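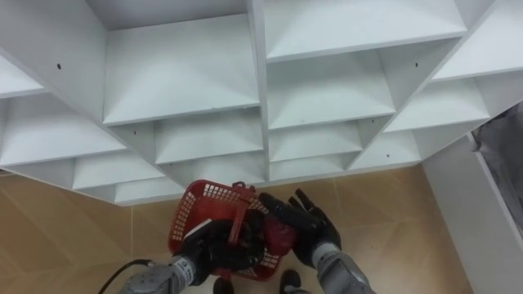 White shelving unit with open compartments, seen from above.

Sundow Radio Interview Transcripts

Hello, and thank you for stopping by! This is the readme for the Sundow transcripts, a collection of typed-up interviews from a local evening radio program that ran out of Otwood. If you work on spoken language, or on how hosts and guests take turns, or you simply like reading people talk about their jobs and their hometowns, I hope you find something useful in it.

What you get

The release holds 400 interviews, split into 3040 segments. A segment is one stretch of talk on one topic, so a chat with a baker that wanders off into her years on a ferry will show up as two segments or more. Every interview has one host and at least one guest. There are 4 hosts in all, and you will get to know their habits pretty quickly (host B says "go on, go on" a great deal, and we left every one of them in).

All of it is in English. The audio is not included. We would have loved to share it, but many of the recordings have music under the talk, and we never got the rights sorted out.

Where it came from

The program went out under the name Sundow for years before anyone thought of keeping proper copies. Kevin Doherty, who produced it toward the end, had saved a good many shows on his own, and a second batch came from the Ó Dubhghaill family, who had taped the show at home and labeled the tapes beautifully. The Stosholm batch is the smallest one. Those are interviews recorded on the road, and the sound was rough, so expect more gaps there than anywhere else.

I did the first pass of typing myself, and Kevin checked names and places. Then we swapped, which was slower than we had planned but caught a lot of silly mistakes (mostly mine!).

Files

interviews.csv has one row per interview: an ID, the host letter, the batch, and a short topic line.
segments.csv has one row per segment, with the interview ID and the order it comes in.
text/ holds the transcripts, one plain text file per interview, named by ID.
notes/ holds our working notes. They are messy, but they do explain some odd spellings.

The text files are all UTF-8. If the Ó in Ó Dubhghaill looks strange on your screen, your program is probably opening the file as something else, and changing that setting should fix it.

How we typed things

Each turn starts on a new line with HOST or GUEST, and if there is more than one guest they are GUEST1, GUEST2 and so on. We kept "um" and "uh" when they stood alone or seemed to matter, and dropped them when they were only a breath before a word. Laughter is [laughs], whoever is doing it. Words we could not make out are [unclear], and a word we were guessing at has a question mark in brackets after it. When two people talk over each other, we finish the first person's sentence and then start the second person's, so please don't use these files to study overlap. You will be let down.

Callers were phoned in on some shows. We took those calls out completely, and you will see [call removed] in their place. The guests had agreed to being included and the callers had never been asked, so it seemed only right.

Things to watch for

The guests lean heavily toward local business owners, musicians and authors with a new book to talk about. Younger people are thin on the ground. The hosts were also friendly with plenty of their guests, so the questions are gentler than you would hear on a news program, and anyone training a question-writing tool on this should keep that in mind.

Segment breaks were decided by ear. Kevin likes long segments and I like short ones, and although we talked through the worst disagreements, you may still be able to tell who did which.

No transcript file is longer than 2000 lines. The two marathon holiday interviews were split into parts, with an a or b after the ID.

Using it

You are welcome to use the transcripts for research, teaching and your own curiosity. Please don't use them to imitate the voice or manner of any one host or guest. If you publish something, a mention of the Sundow transcripts by name would make us very happy.

Changes

December 2022: fixed host letters in the Stosholm batch, added the notes folder.
June, first release: everything else.

Corrections are always welcome, especially for names. Send the interview ID and the line to either of us and we will put it in the next update.

Liam Buckley, with Kevin Doherty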